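The patient art of teaching a robot to lay the table

Posted 19 Apr 2020

When I first asked if I could come by Indside and watch somebody teach a robot, I think I was picturing a fellow at a keyboard, typing away late into the night. What I got was a person sitting at a table with a gripper in each hand, and a good long conversation about forks.

Indside is a small outfit in Gikthorpe that prepares demonstrations for other companies. The job on the go the day I visited was for Lévesque, who make a two-armed kitchen helper called the Urneo and would like it, one day, to lay a place for breakfast. The woman who runs the sessions asked me to leave her name out of it ("my mum will only ring everybody"), but she was wonderfully generous with her time and let me ask every silly question I'd brought with me.

I started with the obvious one. Why not just program the thing?

"People did, for years, and they still do for plenty of jobs," she told me. "If you're welding the same seam all day, write it down and be done with it. But a fork on a tray is a bit different every single time. It's turned a little, or it's up against the rim, or it's slid down to the other end. I can't write a rule for all of that. I can show you, though. I could show you all afternoon."
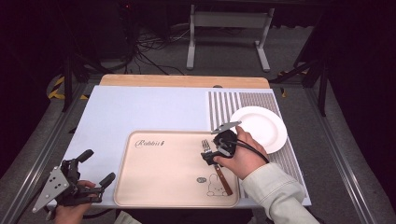 "And the showing is done with the same kind of fingers the robot has, that's the important bit," she went on. "If I picked the fork up with my own fingers I'd be cheating. I've got a thumb, I can roll the handle, I can feel it starting to go. The robot has two jaws that open and close, so I have to solve the problem with two jaws as well. You find out very quickly how much your hands have been doing for you all these years!"

She had me try it, and I can report that she is right. My first go took me 60 seconds, which felt like an hour, and I put the fork down pointing at the wall.

I asked her how that compared with remote control, where the person moves a pair of handles and the robot's own arms follow along. She has done a lot of both and is fond of both, in the way you might be fond of two quite different cousins.

"With remote control you get exactly what the robot can do, no more and no less. If the elbow won't reach, you know on the spot. But it's slow, and it's tiring, and you're always a little behind yourself. By hand you move like a person moves. The trouble is that you might move in a way the arm can't copy, so somebody has to go through afterwards and throw those ones out. We had 300 in the first batch for this job and we lost 15 of them that way, which I was quite pleased with, to be fair."

The part of the task she finds most interesting is the putting down. Picking up gets all the attention, she says, but a tidy table depends on how you let go.
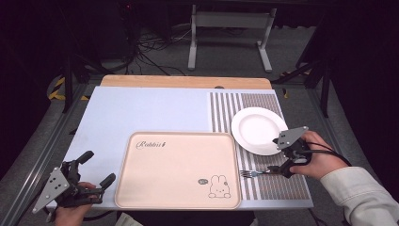
The fork on the striped placemat, just below the plate.

"New people open the jaws too soon," she said. "They get it nearly there and they're already thinking about the next one. At home that's fine, you'd nudge it straight with your knuckle and never remember doing it. But if I nudge in every demonstration, then the robot learns that nudging is part of laying the table, and it'll nudge things that were perfectly all right to begin with. So we go down slowly, we wait a moment, we open, and we come away the same way we went in."

I wondered whether mistakes were simply thrown out, and she gave me a look I remember from school. Some of them are the most useful recordings they have, she explained, as long as the person carries on and sorts the mistake out. A fork that slips and gets picked up again shows the robot what to do when its own fork slips. "And it will," she added cheerfully.

By the end of the job there will be 895 demonstrations, with the starting positions shuffled between them, and Lévesque hopes to have the Urneo trying it for itself in June. 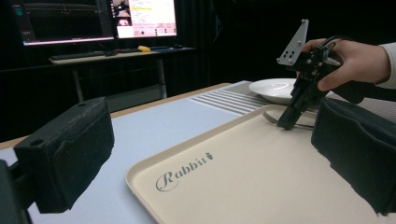
On getting bored, and tea

I had to ask if it ever gets dull. She thought about this for quite a while – she is a person who really does think about your question – and said that it does, and that the boredom is worth watching out for.

"You get too good at it. You settle on one lovely smooth way of doing it, and you do that way over and over, and the robot ends up knowing one way. So when I notice I'm on autopilot I stop and put the kettle on, or I swap with whoever's at the desk. Someone else's hands will always go about it differently. My colleague comes at the handle from much further back than I do, and I think it looks dreadful, but it works, so in it goes."

Before I left I asked if the work had changed how she sets her own table. She laughed and said her family eats on the couch.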